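Okay friends, a few of you asked how we're deciding what to buy for the Colport break room project, so let me put it all in one place before I lose my notes again (it's happened!). Get a cup of coffee, this one runs long.

1/ We started with a wish list of 37 items, which was adorable of us. The arm itself was already paid for out of last year's money, so this round is everything that goes with it – spare fingers, cables, a second charger, and the boring stuff like sponges and snacks to practice on.

2/ Please, please budget for the boring stuff! Wiping down a table and tidying chip bags uses up more supplies than I ever would have guessed, and I had written one tiny line for it on the February sheet.

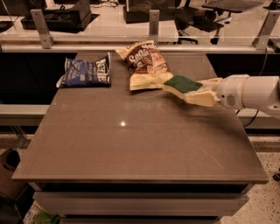

Photo: Plolton Home Robotics, Colport workspace

3/ The sponge in the gripper is the regular kitchen kind, green scouring layer on top and yellow foam under it. We priced a special pad from Bultcombe too, and it's lovely, but I'd sooner buy a big stack of the plain ones and put the difference toward fingers.

4/ Speaking of fingers, Paredes quoted us $1,996 for 2 full sets, with delivery in 7 weeks. I winced, then I remembered what a month of waiting around costs, and I moved it to the top of the list.

5/ Tables are my other soft spot. I'd love one shiny top and one dull one, so we can plan for glare from the lights early on. If you've bought a matte table you like, tell me the price and what shipping did to it – I'm still filling in that row and the order goes in after lunch tomorrow.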